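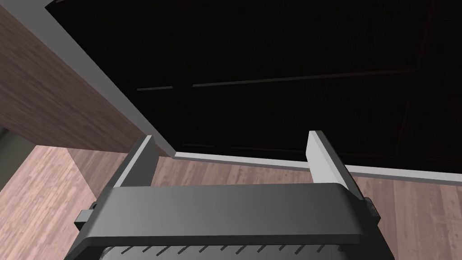 Reading The Salt Ledger

I finished The Salt Ledger by Uriel Solís on Thursday night, a little after eleven. I had planned to stop at chapter 30 and save the end for the weekend, but chapter 30 ends with a phone ringing in an empty house and chapter 31 is only four pages long, so that plan didn't hold.

It's a thriller, though the first hundred pages read more like a family novel. Marta Pacheco comes back to Mevden, a small port town she left at nineteen, to clear out her aunt's place. The aunt kept the books for a shipping company called Nostetti, and she kept a second set at home in the pantry, behind the flour. Marta finds them in the second chapter. She doesn't understand what she has until much later, and I liked that Solís lets the reader get there a bit ahead of her.

The man she left behind is still in town. He's a harbor pilot now and he has a daughter. I was worried when he showed up, because I've read a lot of books where the old boyfriend is either the killer or the reward. I won't say which way it goes. I will say that their first real conversation takes place in a hardware store while she's buying contractor bags, and it's the best thing in the book. They talk about drain cleaner for a page and a half and you can tell exactly what each of them is still mad about.

What worked for me

The town. I could draw a map of Mevden by the end. The ferry ramp, the bakery that closes at noon, the road that floods. When somebody is followed home in chapter 17 you know how many turns are left, and that made it a lot more tense than any description of footsteps would have.

The aunt, too. She's dead before page one and she's still the strongest person in the story. We get her through notes in the margins of the ledgers, which start out as plain arithmetic and get more personal as the years go by. One of them just says "He came to the door again. Paid him in coins." I went back and reread all the notes in order after I finished, and there's a second story in them that Marta never puts together.

The pace is slow for a thriller. I didn't mind. If you need a body early, the first one turns up around the middle and it isn't who I expected.

What didn't

The lawyer. He explains the shipping fraud in one long speech, and then he explains it again to a different person a few chapters later. I had it the first time. I also thought the storm at the end was too convenient. It had been dry in Mevden for the entire book and then the road floods on the one night it needs to.

There's a subplot about Marta's sister selling her half of the house that gets dropped. I kept waiting for the sister to turn up and she never did. Maybe she's being held for the next one.

About the series

The back cover calls this the first of 2 Mevden books. The second is supposed to come out in April, and there's a sample chapter at the end of my copy. I didn't read it. I've learned that if I read the sample I forget it, then read it again in the real book and get confused about whether I've already bought the thing.

I got mine at Trorkent, the used bookstore by the bus station, off the cart they put out front. It had a grocery receipt in it for a bookmark, left at chapter six. I don't know if that person gave up there. Chapter six is the long one about the funeral lunch, so it's possible. If so, they should have pushed on, because seven is where the pilot comes in.

It also had a pencil number inside the cover, 1132, which isn't the price and isn't a page. Trorkent books all have one. I asked at the counter once and got a shrug.

Would I recommend it? Yes, to anyone who likes their suspense with a lot of kitchens and paperwork in it. My mother has it next. She reads the last chapter first, always has, and I've asked her to leave chapter 31 alone this time. She said she'd think about it.

Next up is a romance my neighbor lent me in the fall, which she has started asking about.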